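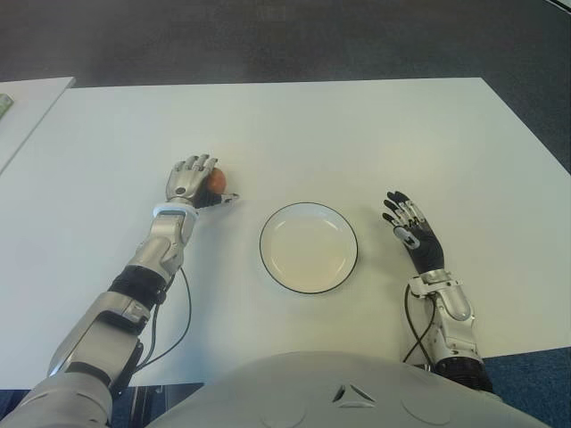 スポーツ指導論II　第9回配布資料
コーナーキックにおける守備組織の設計

配布日　2021年5月20日
担当　ビルギット・シュテッカー(Birgit Stöcker)

1　本回の位置づけ

前回までは、流れの中での守備、すなわち相手がボールを保持し、両チームの選手が動き続けている状況での守備組織を扱った。本回は、プレーが一度停止した後に再開される局面のうち、コーナーキックに対する守備を取り上げる。直接フリーキックおよびロングスローについては次回に扱うため、本資料では必要な範囲で触れるにとどめる。

コーナーキックの守備は、指導者が事前に各選手の初期位置を指定できるという点で、流れの中の守備と性格を異にする。相手がボールを置き、蹴るまでの間に、守備側は全員の配置を整えることができる。その一方で、攻撃側もまた同じ時間を使って準備を行う。したがって、配置の優劣だけでなく、相手の動き出しに応じて配置をどのように崩し、どのように保つかまでを設計の対象としなければならない。

受講者は、本資料の第3節までを講義前に読んでおくこと。第6節の課題は講義後に取り組むものとする。

2　用語の整理

本講義では以下の用語を次の意味で用いる。教科書や所属クラブによって用法が異なる場合があるが、提出物においては本資料の定義に従うこと。

ニアゾーン　キッカーに近い側のゴールポスト付近から、その前方にかけての区域。
センターゾーン　ゴール中央の前方、ゴールエリアの線の付近を中心とする区域。
ファーゾーン　キッカーから遠い側のゴールポスト付近およびその前方の区域。
インスイング　ゴールに向かって曲がるキック。
アウトスイング　ゴールから離れる方向に曲がるキック。
ショートコーナー　ゴール前に直接入れず、近くの味方に渡して始める方法。
セカンドボール　最初の競り合いの後、どちらの保持にも属さない状態にあるボール。
ブロック　味方をマークから解放する目的で、守備側選手の進路上に位置を取る行為。競技規則上、反則となるものとならないものの双方を含む。

なお、「ストーン」という語は、ニアゾーンに固定され、低い弾道のボールを跳ね返す役割の選手を指す。口語ではゾーンの選手全般をこう呼ぶ例もみられるが、本講義では区別する。

3　三つの基本方式

3.1　マンツーマン方式

守備側の選手が、それぞれ特定の相手選手を担当する方式である。担当が明確であり、失点後の検証において責任の所在を確認しやすい。空中戦に強い相手選手に対して、同等の能力を持つ選手を当てることもできる。

短所は、守備側の位置が攻撃側の動きによって決められてしまう点にある。攻撃側が一斉にファーゾーンへ移動すれば、守備側もこれに従い、ニアゾーンに空間が生じる。またブロックを受けた場合、担当選手を見失いやすい。相手とボールを同時に視野に収めることが難しく、相手の身体だけを見て反応が遅れる例は育成年代に多い。

3.2　ゾーン方式

守備側の選手が区域を担当し、その区域に入ってくるボールに対応する方式である。ゴール前の重要な区域を確実に占めることができ、選手は常にボールに正対した姿勢を取りやすい。守備側の初期位置が相手の配置に左右されにくく、ボールを奪った後の攻撃への移行も設計しやすい。

短所としては、攻撃側が助走をつけて跳躍するのに対し、守備側が静止した状態から跳躍せざるを得ない場面が生じること、および区域と区域の境界に落ちるボールの処理が曖昧になりやすいことが挙げられる。境界のボールについては、前方の選手が優先権を持つのか、後方の選手が持つのかを、あらかじめ決めておく必要がある。本講義では、原則として「前へ出られる選手が優先」とする。

3.3　混合方式

ゴールエリア付近に区域担当の選手を置き、その前方に人を担当する選手を置く方式である。前方の選手の主たる任務は、必ずしも競り合いに勝つことではない。相手の助走を遅らせ、進路を制限し、後方の区域担当者が有利な条件でボールに触れるようにすることにある。

指導現場では、この任務の違いが十分に伝えられないまま混合方式が採用されている場合がある。人を担当する選手が最後まで競り合いに固執すると、味方の区域担当者と衝突し、双方がボールに触れられないことになる。

4　事例　ネンビーとロクヴィルの比較

ベネディト・ダマセノ(Benedito Damasceno)は、地域リーグに所属するネンビーにおいて分析担当を務めた際、同クラブとロクヴィルの試合を中心に、コーナーキック1,659本の映像を分類した。本節の内容は、ダマセノが本学の研究会で行った報告をもとに、担当者が講義用に再構成したものである。

ネンビーは従来、マンツーマン方式を用いていた。報告によれば、失点または決定的な機会を許した場面を調べると、競り合いそのものに敗れた場合よりも、競り合いの前に担当選手との距離が開いていた場合が目立ったという。とくに、攻撃側の選手が密集した状態から複数の方向に散る動きに対して、対応の遅れが繰り返し確認された。

これを受けて、ネンビーは9月から混合方式に移行した。移行の初期には、前方の選手が下がりすぎ、ゴールキーパーの前進を妨げる場面があった。指導者は、前方の選手が下がってよい限界をペナルティーマークの位置を基準に示し、練習場に目印を置いて確認させた。

一方のロクヴィルは、シーズンを通じてゾーン方式を維持した。ニアゾーンに跳躍力のある選手を厚く配し、センターゾーンの手前で最初の接触を確保することを優先した。ただし、ショートコーナーへの対応では組織が乱れやすく、区域を離れる選手の決定が遅れたことが弱点として指摘されている。

両クラブの対戦のうち、4,000人を超える観客を集めたゴルカヴソープ競技場での試合は、この二つの方式の特徴がよく表れたものとして報告の中で詳しく扱われた。前半、ネンビーはロクヴィルのニアゾーンを避け、アウトスイングのボールをペナルティーエリアの中央付近に送り続けた。ロクヴィルの区域担当者は前方への移動を強いられ、背後の間隔が広がった。後半に入ると、ロクヴィルはラインの初期位置をやや前方に修正し、同じ狙いのボールに対して先に触れる回数を増やした。

この事例から一般的な優劣を導くことは適切でない。対象は限られたクラブの試合であり、選手の身長、ゴールキーパーの守備範囲、風の影響などの条件も統制されていない。受講者は、方式そのものの評価と、その方式を実行する選手の適性の評価とを分けて考えること。

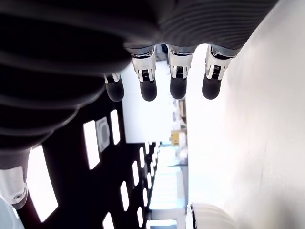 ゴールポストの脇には、必ず選手を配置すべきか。

配置の要否は、ゴールキーパーの守備範囲と、ゴール前の区域に割ける人数との関係によって判断する。ポスト脇に選手を置けば、ゴールライン上でシュートを防げる可能性が増すが、その分、最初の競り合いに参加できる選手が減る。また、ボールが跳ね返された後にその選手がゴールライン付近に残っていると、オフサイドの成立する位置が深くなり、攻撃側に有利な状況を与えることがある。ニア側にのみ置く方法、キックと同時に前方へ移動させる方法などの中間的な選択肢も検討すること。

この判断に関連して、競技規則上の注意点を確認しておく。コーナーキックから直接ボールを受けた場合、オフサイドの反則は成立しない。しかし、その後に味方が触れたボールについては通常どおり判定される。したがって、最初の接触の後に守備側が一斉に押し上げる動作は、セカンドボールの守備において有効な手段となる。押し上げの合図は一人の選手に任せ、その選手が交代した場合の代行者も決めておく。

5　役割ごとの指導上の要点

5.1　ゴールキーパー

初期位置は、ゴール中央よりやや後方、すなわちファーポスト寄りを標準とするが、インスイングのボールが想定される場合にはゴールラインに近い位置を取る。身体の向きは、ボールに正対しきらず、ペナルティーエリアの内側を視野に含む半身の姿勢とする。

前へ出る場合は明確な声で意思を示す。声を出した後に判断を変えることは避けなければならない。捕球が困難な場合には、両手または片手の拳で、できる限り高く、遠く、ゴールの幅の外側へ弾き出す。中央への弱いパンチングは、ペナルティーエリア外縁に待つ相手にシュートの機会を与える。

5.2　ニアゾーンの担当者

低い弾道のボールを最初に処理する。頭上を越えるボールに対して無理に後退しながら跳躍すると、わずかに触れて方向を変え、後方の味方の対応を困難にするおそれがある。触れるか、触れずに任せるかの基準を、練習の中で具体的に定めておくこと。

5.3　センターゾーンの担当者

チームの中で最も空中戦に優れた選手を配する。直立して待つのではなく、小さな歩幅で足を動かし続け、キックの瞬間に前方へ踏み出せる状態を保つ。片足踏切による跳躍ができるよう、前方に一歩から二歩分の空間を残しておく。

5.4　前方で人を担当する選手

腕を用いて相手を抱える、衣服をつかむといった行為は、ペナルティーキックの対象となる。相手の進路に先に入り、身体の向きを斜めにして、相手とボールの双方を視野に置く。ブロックを受けた場合の受け渡しについては、隣接する味方と短い言葉を決めておく。「替われ」「そのまま」の二語で足りる場合が多い。

5.5　ペナルティーエリア外縁の選手

セカンドボールへの対応と、ショートコーナーへの対応とを兼ねる。相手がボールの近くに二人を置いた場合、守備側も原則として2名を送り、数的不利を避ける。この際、ゴール前から誰が離れるかを当該の場面で相談していては間に合わない。第一の対応者は外縁の選手、第二の対応者はニアゾーンの前方にいる選手、というように順序を固定する。

5.6　前線に残る選手

一人を前線に残すことにより、攻撃側も後方に選手を残さざるを得なくなる。全員を自陣ゴール前に戻す方法は人数の面で安心感を与えるが、跳ね返したボールを再び相手に回収され、守備が長引きやすい。試合終了間際の状況など、残すかどうかを変更する条件を事前に共有しておく。

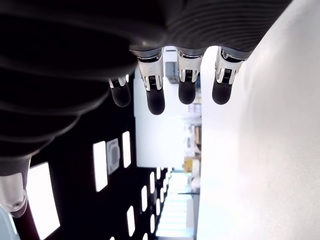
以上の役割は、選手交代や退場によって容易に崩れる。指導者は、先発選手の配置表に加えて、各役割の第二候補を記した表を準備し、控え選手にも試合前に確認させる必要がある。交代で入る選手が最初に関与するプレーがコーナーキックの守備となることは珍しくない。第四の審判員のもとで交代を待つ間に、口頭で担当区域または担当選手を伝え、本人に復唱させることが望ましい。

5.7　練習の構成

ザイデル(Seidel)の指導者講習で用いられている構成を参考に、40分の練習例を次に示す。時間配分は年代および週内の位置づけに応じて調整してよい。

導入　相手を置かず、手で投げたボールに対して各区域の担当者が踏み出し、跳ね返す。境界のボールに対する声の確認を含める。
展開1　キッカーを置き、攻撃側は競り合いに参加せず移動のみを行う。守備側は相手の動きに惑わされず、初期位置からの踏み出しを確認する。
展開2　攻撃側も競り合いに参加する。インスイング、アウトスイング、ショートコーナーを不規則に織り交ぜる。
展開3　跳ね返した後もプレーを続け、守備側はハーフウェーラインを越えてボールを運ぶことを目標とする。押し上げの合図を必ず用いる。
まとめ　全体を集め、配置表を示しながら修正点を伝える。

空中戦を伴う練習では、頭部への負担に十分配慮しなければならない。育成年代では、所属する協会が定めるヘディングに関する指針を確認し、導入および展開1を軽量球や手による捕球に置き換えることを検討する。頭部を打った選手については、本人が続行を希望した場合であっても練習から外し、所定の手順に従って対応する。

5.8　評価の方法

失点数のみによる評価は、コーナーキックの守備においては十分でない。得点に至る頻度が低く、偶然の影響を強く受けるためである。本講義では次の項目を記録することを推奨する。

最初にボールに触れたのは守備側か攻撃側か。
最初の接触が生じた区域。
跳ね返ったボールの到達地点および回収した側。
相手のシュートの有無と、その位置。
守備側がプレーを完全に終了させるまでに要した時間。

記録は同一の担当者が継続して行うことが望ましい。複数名で行う場合には、同じ映像を別々に分類し、判断の一致の程度を確かめたうえで作業に入ること。とくに「最初の接触」について、わずかに触れた場合を含めるかどうかは、記録者の間で解釈が分かれやすい。

6　課題

各自が指導または観戦した試合を一つ選び、片方のチームのコーナーキック守備について報告書を作成すること。報告書には、採用された方式の判定とその根拠、初期配置の図、最も問題があったと考えられる場面の分析、および修正案を含める。修正案には、当該チームの選手が実際に担うことのできる役割であるかどうかの検討を付すこと。

図には守備側の攻撃方向を矢印で示し、ゴールキーパーを含む全員を記載する。映像で確認できない選手がいる場合は、推定によって補わず、不明と明記する。育成年代の試合を対象とする場合は、選手の氏名を記載せず、背番号または記号を用いること。

提出は学内の課題提出システムにより行い、電子メールでの提出は受け付けない。図を手書きで作成した場合は、読み取り可能な状態で電子化して添付すること。

次回までに、直接フリーキックの守備における壁の設置に関する競技規則の条文を読み、攻撃側選手と壁との距離についての規定を確認しておくこと。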